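# Lint, Loops and Laundering: Thomas Greco on Cleaning Cloths

November 11, 2018

Thomas Greco has spent most of his working life on the question of why a cloth that cleans well in its first month cleans badly in its second year. He runs the textile bench at Clirkton, a testing firm in Trokville that takes in wipes, towels and polishing cloths from makers and from hospitals, hotels and print shops that buy them in bulk. We spoke in his office, which has a sink in it.

His first point concerned terms. Buyers use "microfiber" as if it named a product. It names a fiber size. "Under one denier, and that is all the word promises," Greco said. "It says nothing about whether the fiber has been split, what the blend is, or how the cloth is knitted. I can hand you two cloths with the same label and one of them will push water around the table like a sheet of plastic."

Splitting is the step he considers most often done poorly. The usual fiber is spun as a combined strand of polyester and polyamide, then separated into wedges by heat and alkali. The wedges have edges and gaps between them, and those gaps hold liquid and fine dust. If the bath is too short, the strand stays round. The cloth feels soft and looks correct, and it does very little. Greco checks this with a cross section under the microscope before he runs anything else.

Weight is the second number he reads. Cloths for glass tend to be thin and flat. Drying towels are heavy, and one on his shelf came in at 500 grams per square meter. "Heavy is fine if you want to pick up water," he said. "For a window it is a mistake. You will be chasing streaks all morning."
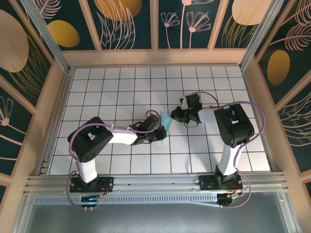 *A light cyan cloth gripped by two arms above a tiled floor.*

Most of our conversation was about washing. Clirkton recently finished a long laundering series for Ebihara, a hotel linen supplier, in which 107 cloths from 8 makers were washed, dried, weighed and wiped across a soiled glass plate, then washed again. The residue left on the plate was read with a gloss meter. Greco would not name the makers. He would discuss the causes of failure, which he puts in order.

Fabric softener comes first. It coats the fiber and fills the gaps, and the drop in water uptake can be measured after a single wash. "People expect it to build up slowly," he said. "We see it at the first reading. You can get some of it back with two hot washes and no softener, but I have not seen a cloth return to its starting figure."

Dryer heat comes second. Polyester will stand a good deal of it, but the finest wedges curl and fuse at the tips before the rest of the cloth shows any change. He dries on low and takes the cloths out slightly damp. The third cause is washing with cotton, which sheds. The lint lodges in the loops and comes off on the next surface wiped.

Tsutomu Kuroda, who designed the wiping rig and joined us for the second half of the interview, disagreed about the order. "I would put lint first for anyone who cleans glass," he said. "Softener makes a cloth weak. Lint makes it leave things behind, and that is what the customer complains about." Greco answered that complaints were not a measurement. Kuroda said that they were the reason for the contract.

On detergent they agree. Liquid, unscented, and less than the cap suggests. Powder is acceptable if it dissolves completely, but in Trokville's hard water it frequently doesn't, and grains have been found in the pile after a full rinse. Bleach is excluded. Polyamide yellows and then breaks down, and the cloth loses part of its grip well before it looks worn.

Edges took up more time than I had planned for. A stitched hem is strong but the thread is coarser than the cloth and can mark soft paint. Ultrasonic cutting leaves no thread, though the sealed line is hard and can be felt with a fingernail. Fliltard, a maker of polishing supplies, sent in a batch with laser-cut edges in January, and Kuroda found that they held for 11 washes before the first loops pulled free. He regards this as acceptable for a cloth sold for lens work and too short for general use.

I asked when a cloth should be thrown out. Greco's test is to lay it flat and put one drop of water on it from a teaspoon. If the drop sits, wash the cloth hot. If it still sits after that, cut the cloth up for oily jobs. Kuroda keeps his old ones for bicycle chains.

The Ebihara series will be repeated with tumble drying left out and line drying in its place. Greco expects the gap between the best and worst cloths to narrow. The loads are already sorted, and the glass plates are on order.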